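Kids' Corner > How Things Work > Buttons and Switches

What Do All Those Buttons Do?

Have you ever stood next to a big machine, maybe at a car wash or beside an escalator, and spotted a box with bright buttons on it? And did your finger start to itch, just a little? Mine always does, and I am a grown-up who has been writing about buttons for a good long while now!

A box like that is called a control box, or sometimes a push-button station. It's a way for a person to talk to a machine. The machine can't hear you say "please start," so you press a button, and the message travels to it as electricity.

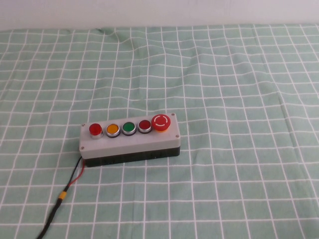
Let's begin with what goes on under a button, down where you can't peek. Inside the box there are small pieces of metal called contacts. When two contacts touch, electricity can go across them, the way you can walk across a drawbridge when it's down. When they're apart, the bridge is up and the electricity has to stay home. Pressing a button moves the bridge. Underneath there's usually a spring, and the spring is what pushes the button back up at your finger when you let go. (Try it on a clicky pen. That little push you feel is a spring too.)

Some buttons only work while you hold them down, like a doorbell. Others stay how you left them until you press them again, like the switch on many flashlights.

Now for the colors, my favorite part. Green is very often used for "start" or "go." Red is very often used for "stop." Yellow or amber usually has something to do with "be careful." Not every machine follows the same plan, though, so workers learn what each button does on their own machine before they touch anything. 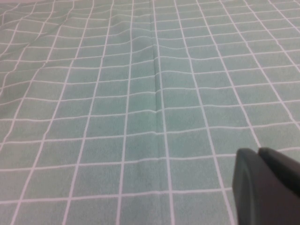 Why is the emergency stop button so big?

It's big so that a person in a hurry can hit it with a whole hand, even with a thick glove on. It's shaped like a mushroom, with a wide round cap, and many of them stay down once they're pushed. To let one up again you often have to twist it or pull it, and even then the machine should wait for somebody to start it properly.

Lights are another way the box can talk back to you. A small lamp might glow to tell you the power is on, or that something needs looking at. The dashboard in a car does the very same thing, and so does the washing machine at home, if yours has a little light on the front. 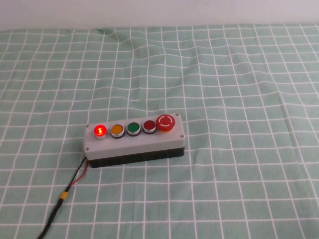 Tsutomu Sakamoto wrote in after we first put this page up: "My daughter is 5 and she wants to know why the buttons have rings around them. I said it was to make them look fancy, and she didn't believe me one bit."

She was right to keep asking! The ring is called a bezel. It does look rather fancy, but on many buttons it also helps hold the button in its hole and keeps the edge neat.

You can make a pretend control box of your own on a rainy afternoon. Take a shoebox, put the lid on, and glue bottle caps along the top in a row. Paint them whatever colors you like and leave the biggest cap for your emergency stop. Give the glue 30 minutes before you start pressing. Then somebody else gets to be the machine, and they must do what the buttons say, which gets very silly very fast at our house. 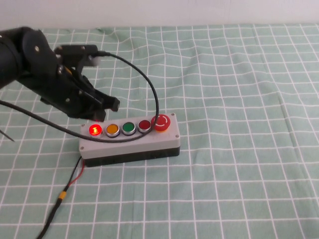 Once your box is ready, decide together what every button means and write it on a slip of paper. Green could be "hop" and yellow could be "walk slowly like a turtle." The big one always means freeze, right where you are, even on one leg. Swap places when the machine gets tired. And remember that real control boxes aren't for playing with, so if you see one out and about, look all you want and keep your hands in your pockets unless there's an emergency.

More in How Things Work
Why Does a Doorbell Ring?
How a Zipper Zips
100 Years of Light Switches
What Is a Spring?

Home | Stories | Make It | Ask Us | Grown-Ups | Back to Top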